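Teleop demos: how clean is too clean?
Forum > Arms and Manipulation > Teaching by demonstration
13 replies

graham_hulme
Original poster

I'm recording demos for a small put-away task and I've reached the stage where I argue with myself in the lab after everyone sensible has left. The short version: food and drink on top of a little two-drawer cabinet, arm mounted on the right, me driving it with a leader arm from a chair that was not designed for it. Policy training comes later. For now I have 332 episodes and a bad wrist.

My question is whether I should be throwing out the wobbly ones. Say I go for the cheese, close slightly off, open, go again, and get it. Do you keep that? My labmate Haf Edwards says bin it. I say that's the only part of the episode where anything interesting happened.

Second question is about clutter. I've been leaving the other items close to the one I'm picking up, so the arm has to work near things it could knock over.
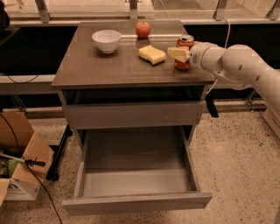 Things I've already tried

1. Slowing down. My slow demos look like a man defusing a bomb. The policy learned to hesitate beautifully and do little else.

2. Kinesthetic teaching, grabbing the arm and dragging it through the motion. Feels great, and puts my sleeve in the wrist camera every single time.

3. Swapping operators. Haf and I drive so differently that you can tell from the joint plots who had lunch.

purkeck_pete

Keep the retries. If every demo is perfect, the policy has never seen what to do when it's two fingers' width off, and it will be off.

I'd toss the ones where you stop to think, though. A pause teaches a pause.

tegwen_m

Disagree with Pete, as is traditional. Retries are fine if you label them. Mixed in unlabeled, you're also teaching it to miss on purpose the first time. We had a policy at my last job that did a lovely little practice grab in the air before every pick. Visitors thought it was charming. I did not.

What I do now is cut the episode just before the bad grasp and keep the recovery as its own demo, starting from the messed-up state.

graham_hulme

Practice grab, yes, mine does that. I'd been telling people it was calibrating.

aatos

Looking at your picture: you're holding one cheese right in front of the can. From that head view the gripper hides most of the label and the cheese covers the middle of the can. Is there a wrist camera running too? If the head camera is all the policy gets, it has to guess how close it is to the can, and I wouldn't trust mine with that.

Also, you have two cheeses. When you say "pick up the cheese," which one?

graham_hulme

Wrist camera is on, yes. The two cheeses are deliberate. The instruction is just "the cheese" and either one counts.

haf_e

I am the labmate. Either one does not count. Graham always takes the one nearest the arm and I always take the other, because I'm contrary. So the data says "cheese" and then points in two directions, and the policy heads for the space between them. We have watched it do this. It's very polite about it.

tegwen_m

That's your actual problem, and it's nothing to do with wobble. Averaging between two good answers gets you a bad one. Pick a rule (nearest to the gripper, say) and both of you stick to it, or use a policy class that can handle two modes and give it plenty of each.

purkeck_pete

Or take one cheese away.

haf_e

He won't. He's fond of the cheese.

mererid_gough

Coming at this from the drawer side. I see the lower drawer is already all the way out. Do you open it in the demo, or does every episode start like that? I ran a Ralletti cabinet task in February where every demo began with the drawer open, then somebody shut it before an evaluation run. The arm put the object straight through where the drawer used to be, or tried to. Protective stop, long silence.

If you want it to cope, teleoperate the opening as a separate skill. Start some of those from half open as well. Full pulls from closed are the hard ones, and the leader arm gives you no feel for when the drawer hits its stop.

graham_hulme

Starts open in most of them. I open it by hand between episodes, which I now see I've been quietly doing on the robot's behalf for weeks.

aatos

Ten closed-drawer demos will tell you whether your rig can do it at all. Don't record a big batch first. I did that on the Grineo arm and found out afterward that the gripper couldn't get behind the handle.

purkeck_pete

Still keep the retries.

tegwen_m

Labeled.

graham_hulme

Plan for tomorrow, then: split out the retries Tegwen's way, nearest-cheese rule in writing on the wall, ten drawer demos from closed. Haf is driving first, my wrist is on strike. Will post the success rate if it's fit to be seen.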